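5.2 The last inch

Opening a kitchen cabinet is the sort of chore that gets promised in the first paragraph of a grant proposal and quietly moved to future work by the last. We gave Clukby, our learned policy, 1000 demonstrations of it in the Skastano simulator, spread over 12 kitchens. It learned to travel very well. In nearly every trial the arm crossed the room's worth of clutter, lined up with the hardware, and arrived looking like it knew what a knob was for.

What it does on arrival is another matter. We split each trial into approach, closure and pull, and gave closure a budget of 30 seconds, a generous allowance for anyone who has ever wanted a cereal bowl. Most failed trials spent it all.

Figure 3a. Approach: fingers open, with the knob in the gap between them. 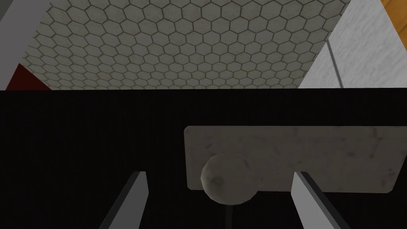
5.3 Why a round knob is hard

A bar handle forgives a sloppy grasp. A ball does not. Two flat fingers meet a sphere over a very small patch, and if they close above or below its middle, it slides out like a wet olive. The policy's position error at the end of approach was small by the standards of our earlier work and large by the standards of a knob.

The surroundings may not help either. In Figure 3b both the knob and the plate behind it are pale and mottled, and the knob overlaps the plate's lower edge. Neither finger is touching anything. A person reads the shading and sees a ball. We suspect the policy sees a plate with a bump in it — we have no proof of this beyond the places it tends to grab.
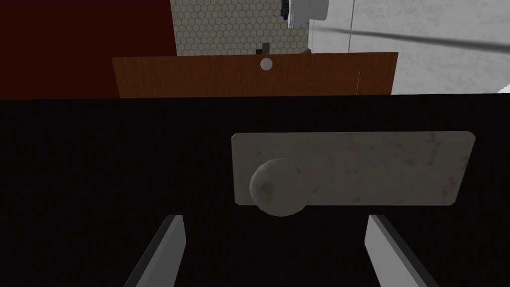
Mac Mathúna Laboratory for Household Robotics, Dirkbridge

We tried the obvious remedy and recolored the knobs bright green. Closure improved, and we had built a robot for people with bright green knobs. The results in Table 4 use the original materials.

Occlusion is the other suspect. In Figure 3c a narrow black bar crosses the plate and the pale knob is partly hidden beside it, so that the one object the policy needs is the one it gets the least of. The hexagonal tiles, which it does not need at all, come through beautifully.

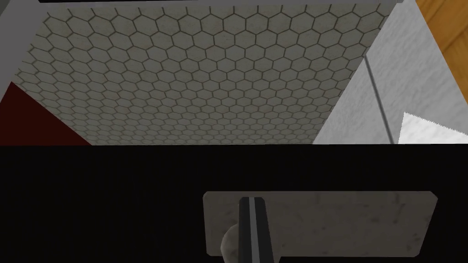
Adding a short memory of earlier views recovered part of the loss, at the price of a new habit: the policy now remembers the knob with great confidence in slightly the wrong place. Across more than 1475 evaluation trials, this was the most common failure during closure, ahead of slipping and well ahead of grabbing the plate. Once the grasp held, the pull was almost dull. Section 5.4 looks at drawers, where the same policy does worse.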